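Vasiliu board › Furniture and floors › Scratches on a wood panel

plerisa26: I want to clean this wood panel. The scratches are faint, but I see them every day. Oil or wax?

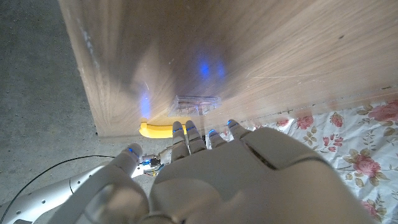

Panel and gray concrete floor

jadano: Wax. Oil will make veneer dark.

skokine408: I don't agree — a thin oil is fine, if you wipe it off after 30 minutes. And put the flowered cloth away first.

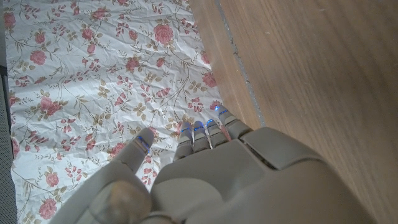

Last edited by plerisa26, Monday

plerisa26: The flowered sheet is crinkled also. Can I iron it?

jadano: Low heat, but never on the wood. I still say wax.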